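Reading Room > Household Surfaces > Working Papers > Section 4

4. Does a patterned surface hide the dirt?

4.1 The claim

Anyone who has shopped for a counter or a tabletop has heard that a busy pattern "hides everything." The Stekmont sales booklet says so on its first page, and the care sheet that Prernska packs with its polished tops repeats it in slightly different words. We were not able to find a test behind either statement. The claim is usually passed along as common sense, and earlier work on household cleaning has tended to accept it and move on to the choice of cloth.

We had two doubts. The first was about what "hides" means. A mark that cannot be seen from a standing position may be plain to someone who bends down, and a mark that cannot be seen at noon may be plain under a lamp. The second was about the finish. Pattern and polish are often sold together, and they may pull in opposite directions. A mottled grey surface with pale veins gives a smear somewhere to disappear. A high shine gives it away again, at least wherever a light happens to be reflected.

4.2 What we asked people to do

Wiping sessions were held in November at the Mulline test kitchen. Each person was given a folded cloth and asked to clean a surface until they were satisfied with it. We did not tell them how long to take or which direction to wipe. Afterward they looked at the surface from 3 positions: standing, seated, and leaning over it from directly above. From each one they said whether they would wipe again. This gave us 400 judgments that could be used, after we dropped those where the person had plainly forgotten which position they were in.

Surfaces fell into 3 groups: plain matte, patterned matte, and patterned with a polish. We would have liked a plain polished group too. Its absence is a real weakness, and it limits what can be said below about shine taken by itself.

4.3 What they saw

In the patterned matte group people stopped early and seldom changed their minds. That much agrees with the booklets. In the polished group they also stopped early, but many then went back on their decision once they leaned over. When asked what had changed, they talked about the light. Figure 5 gives an idea of the difficulty. The grey marble pattern is broken up by white veins, fine dark cracks and cloudy pale streaks, and a light smear could easily be taken for one of them. Across the two bright reflections there is little such cover, though a white vein passes through the upper one. One person called the reflections "the only honest part of the table," a remark we enjoyed but would not build a theory on.

Several people spent their effort on the veins themselves. They rubbed at a pale line, looked, and rubbed again before deciding that it belonged to the pattern. We had expected the pattern to save work by hiding dirt. For these people it added work by looking like dirt — an effect that none of the sales material mentions.

4.4 How much weight this can bear

Not a great deal. Uthai Sangkhawat, who read a draft of this section, objected that people asked to judge a surface will always find something wrong with it, and that at home they would have walked away. We think he is probably right. The standing judgments are likely the closest to daily life, and on those alone the old claim survives fairly well. He also pointed out that we never checked whether the surfaces were clean. We recorded only whether people believed they were. The Nilsuwan method, in which a tracer is spread beforehand and measured later, would have settled this, and we did not use it.

So the finding is a narrow one. A patterned surface may put off the moment when a person decides to wipe. Whether it does so when polished seems to depend on where the lamp is and how far the person bends.

Reader comments

matte_forever: We had a shiny grey top for years and I scrubbed the same white line every Sunday. Glad to learn there are others.

P. in the back row: No plain polished group means you can't separate pattern from shine. You admit it, fine, but then 4.3 reads as if you had.

dishcloth: Did anyone try just moving the lamp?

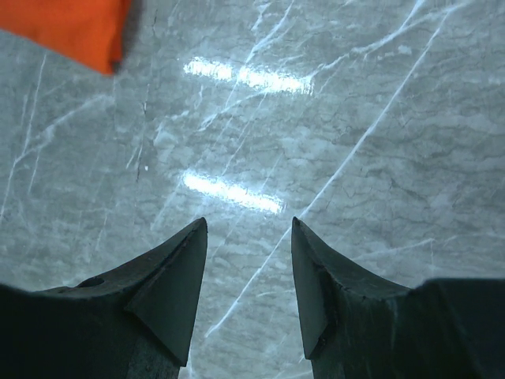 Figure 5. Polished grey marble-patterned surface with white veins and two light reflections; orange fabric at upper left.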